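This site uses cookies to remember your reading level. OK | Find out more

Print this page | E-mail this page to a friend

Can a Robot Do Your Chores Yet?

By Janaka Howlader
Friday, January 18, 2019

Let's say it is Saturday morning and somebody has just told you to tidy your room. There are socks under the bed, a heap of clean clothes waiting on the chair, and half a sandwich on the windowsill that you would prefer not to discuss. Wouldn't it be lovely to press a button and have a robot come rolling in to take care of everything?

People have been dreaming about that for a very long time, much longer than you or I have been around. And machines already do a lot of our housework, if you stop and think about it. A washing machine is a kind of helper. So is a dishwasher. Your great-great-grandmother may have spent a whole day every week scrubbing shirts by hand, and she would have been amazed to see a white box in the kitchen doing it while everyone ate lunch!

But a washing machine has a pretty easy life. The clothes are brought to it. It spins them in one round drum, the same way each time, and then it beeps and waits for a person to come and do the rest. It never has to find the clothes, or pick them up, or decide whose they are.

Why easy things are hard

Robots are wonderful at doing one thing over and over in exactly the same place. In a car factory, a robot arm can put a bolt in the same hole all day long without getting bored (I would be bored by the second bolt). That works because the factory is set up for the robot. Every car stops in the same spot, and every bolt is the same shape.

Your house is not a bit like that. Your cup might be on the table today and behind the couch tomorrow. The dog might be lying in the doorway. A robot in a home has to look, and work out what it is looking at, and then choose what to do about it — and you do all that so quickly that you don't notice you're doing it.

Shops are somewhere in between. Putting boxes of cereal on a shelf is not too bad for a machine, as boxes have flat sides and stay the shape they are. A bag of oranges is much harder, and a bunch of grapes is harder still. Squeeze too softly and you drop it, squeeze too much and you have juice.

The trouble with laundry

Now we come to my favorite chore to talk about, and my least favorite to do. Folding clothes looks simple, and you may well be able to do it while watching TV. For a robot it is one of the trickiest jobs in the whole house.

Think of a wooden block. If you pick it up and put it down, it is still a block. Now think of a pair of jeans. Drop them on the floor and they make one shape, drop them again and they make another, and you could go on dropping them until bedtime and never see the very same heap twice. One leg may be hiding under the other. The hem may be tucked over. The robot has to figure out which bit is the waist and which bit is a leg before it can even begin.
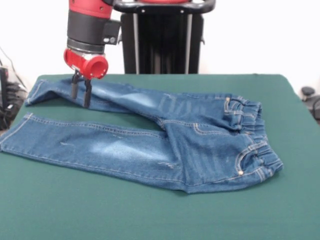

Then there is the matter of hands. You have two of them, with fingers that bend in lots of places and skin that feels when cloth is slipping away. Many robots have a gripper with only two fingers. Try this at home: put your jeans on a table and use just your thumb and one finger of one hand to fold them. Take hold near the bottom of a leg, lift it, and lay it on top of the other leg. You'll probably find that the middle sags, or that the whole pair slides along with you. Now try it with thick mittens on, and you will begin to feel quite sorry for robots.

So, can they do it yet?

A little, and slowly. There are robots that can fold a towel or a shirt when it has been laid out nicely for them, but they may take minutes over something you could finish in a few seconds. They get muddled, too, and need a person to step in. The engineers who build them have to be very patient people, and I expect they still fold their own pajamas.

I think robots will get better at it, as they have with so many other things, though I can't tell you when. In the meantime, that heap on your chair is still there, and I'm afraid it is your turn.

Print this page | E-mail this page to a friend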